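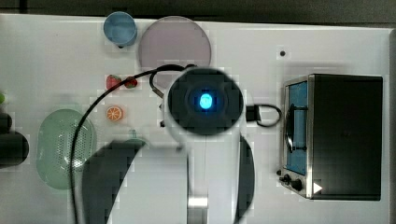
Strawberries, a slice of orange, a light blue cup and a plate in pale lavender.

Dinner Is Plastic Again

Play food has gone pastel, grown a price tag and learned to talk about child development. Is it any better than the old bucket of bananas?

23 Mar 2023

The play kitchen used to be a loud place. The peas were a violent green, the fried egg had a yolk the color of a traffic cone, and the whole lot lived in a bucket with a cracked lid. You bought it once, lost half of it under the couch and gave the rest away.

Then somebody decided that toy tableware should match the sofa. Walk into Pasichnyk, a toy store in Porell with a very good front window, and you will find cups in soft blue, plates in lilac, mugs in a green that would look fine in a dentist's waiting room. The fruit is still red and orange, thank goodness. Nobody has yet had the nerve to sell a beige strawberry, though I wouldn't bet against it.

The biggest name on the shelf at Pasichnyk is Trilov, whose full kitchen set costs $84. The box promises "rich open-ended play." I asked Jaxon Sawatzky, who runs the store's floor, what open-ended meant when applied to a banana.

"It means the banana can be a phone," he said.

A banana could always be a phone. It was a phone in my mother's house, and that one came free with the groceries.

Sawatzky is not a cynic. He likes the Trilov set and has sold plenty of it. But he admits that what parents ask about first is the color, then whether it goes in the dishwasher, and that questions about play come a long way down. Children who visit the store go for whatever can be poured, stacked or bitten. He keeps a sample tray by the register and has to replace the strawberries more than anything else on it.

My own test was not scientific. I borrowed a mixed heap of play tableware and fruit, some new and some very much not, and handed it over to two households for a week each. No instructions, no themed activity cards. The cards that come with these sets deserve a feature of their own. One of them suggests that a four-year-old "invite a grown-up to discuss seasonal eating."

In the first house, the plates were ignored from the start. Every piece of fruit went into the bowl, the bowl went under a chair, and the cup became a hat for a stuffed rabbit. In the second house there was a restaurant, with one menu item and terrible service. I ordered orange and was told they were out of orange while looking straight at it.

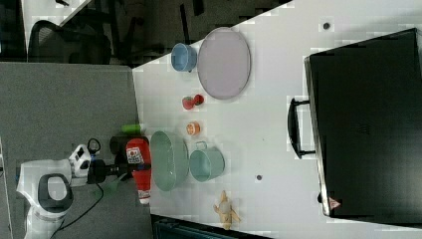

What both houses wanted, more than any item in the heap, was something to carry it all away in. The best hour of the entire fortnight went on packing. A mug went in, a bottle went in, the bananas went in and came out again and were replaced by a shoe. At one point an adult's suitcase was dragged from a closet, and for the rest of the afternoon nobody served a meal at all. They were moving to Grindier, I was told, and they would need the plate there.

None of the big sets includes a bag. Trilov's box is a handsome thing with a clear window, and it can't be closed again once you have torn out the inner tray.

Mattes Wunderlich, who repairs and resells used toys from a unit behind Porell station, thinks the industry has the wrong end of the stick. He had 326 pieces of play food in stock when I visited, sorted by type in shallow drawers. He sells a paper sack of mixed fruit for $3 and throws in a cup if there is one going.

"They come in for a set," he said. "Sets are for grown-ups. The kid wants four good things and a place to put them."

I have some doubts about Wunderlich's version too. Plenty of his stock is scuffed, and a few of the older pieces have gone a color I would not want near anybody's mouth. He was vague when I asked how he cleans them. Cheap is a fine argument until you are sniffing a plastic lemon in a parking lot.

Still, if you are about to spend $84, try a smaller experiment first. Put out a real cup, a real bowl and a few bits of toy fruit, and leave a bag open on the floor. See what gets used. Pasichnyk will still have the lilac plates in August, and by then, Sawatzky tells me, they are usually on sale.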